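I caught Erdal Tokgöz between jobs in Winham, and he talked for nearly an hour with his van keys in his hand. He runs Irkura, a window washing outfit that he started 9 years ago with a ladder and a cousin.

"I did 300 storefronts that first summer, and I think half of them paid me in sandwiches," he told me (he was laughing, but I believe him!).

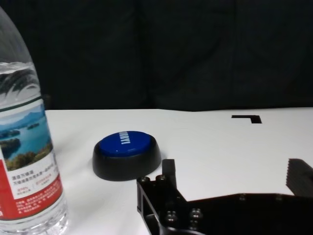 2 min read

Now he has crews here and in Skallville, and in July they picked up the Altıntaş building, all 514 panes of it. I asked if he was nervous. "Sure I was. I drove past it every night for a week, just looking up."

What I really wanted to know was how he hangs on to his people, and he got a little shy about that one. "I pay on Friday mornings, before lunch. My old boss paid whenever he felt like it, and I remember what that was like."

He's training two new hires this month. Then he looked at his phone, said the dentist's office was waiting, and off he went.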